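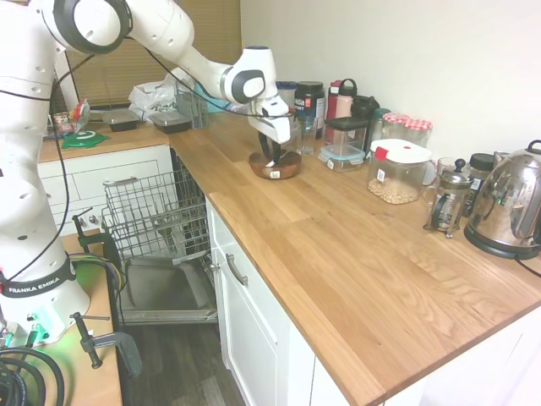
Oil trial, offcuts, second coat
5 November 2022

Second coat of the Prelside on all the beech offcuts. The ash set stays at one coat until the next session. Shop at 78 percent humidity when I opened up, which is high, so the dehumidifier went on before any cans were opened.

Can weight before: 203 g with lid. Did not weigh after, lid was tacky and I had already wiped it. Use the first-coat consumption figure for now and mark it as an estimate.

Procedure as last time. Gray pad along the grain, vacuum, wipe with a barely damp cloth, let the surface go dull. Oil on with a white pad, 14 minutes open time, then buff off with cotton. Pieces stood on edge on the nail boards, end grain up. Rags spread flat on the outside rail, not in the bin.

Observations
— Offcut C still raised grain after the first coat. Flattened easily, but I went through at one corner and the color there is now lighter. Exclude that corner from the ring test.
— End grain took oil for as long as I kept feeding it. Stopped when it began to weep back through the face near the edge.
— Senico control pieces (mineral oil only) feel greasy after the same rest period. They also pick up dust. Siyabonga would keep them in the series for comparison and I agree, though I don't expect anything useful from them.
— Smell is strong for the first hour, then mostly gone.

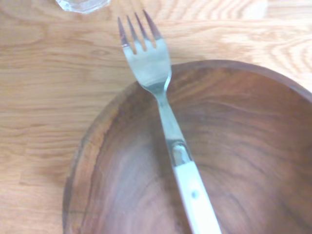

Light tabletop, wavy grain. Smooth, even sheen.

Sheen is the weak part of our records. Sieglinde writes "satin" where I write "matt" for the same board. Until the gloss meter is back from Lirnton we compare against the three reference tiles, same lamp, same side of the bench, and write down the tile letter only. Old entries stay as they are.

Ring test plan
Cold water, black coffee, vinegar, one drop each under a watch glass. Check at one hour, again at four, wipe, then leave overnight before scoring. The March series was scored right after wiping and the marks faded later, so those numbers are too harsh. Add a note to the March sheet.
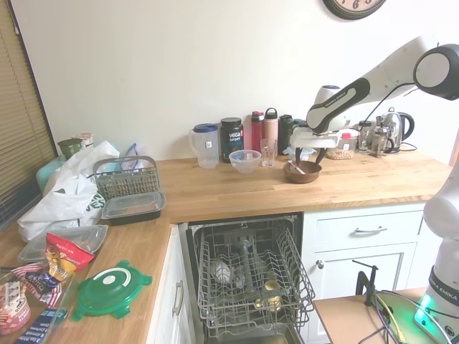 Butcher block, L-shaped, containers along the back wall.

Counters differ from our offcuts in two ways that matter for the write-up: things stand in one place for weeks, and the joint at the inside corner is hard to buff. For the first, put a weighted jar on offcut F and leave it. For the second I have no good test piece. Kwiatkowski may have a mitered sample left over; ask before gluing one up.

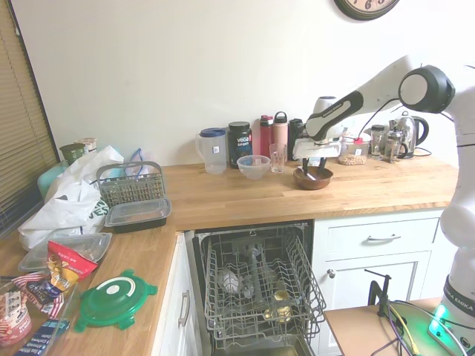

Bowl on the counter, brown against the block.

Turned ware is outside this series. Same oil should do, but thin walls move more and the inside gets washed daily.

To do
Reweigh can. Relabel offcuts D and E, pencil is under the oil and hard to read. Order white pads. Sieglinde to check whether the second tin is from the same batch. Third coat on beech only if the water drop still darkens the surface.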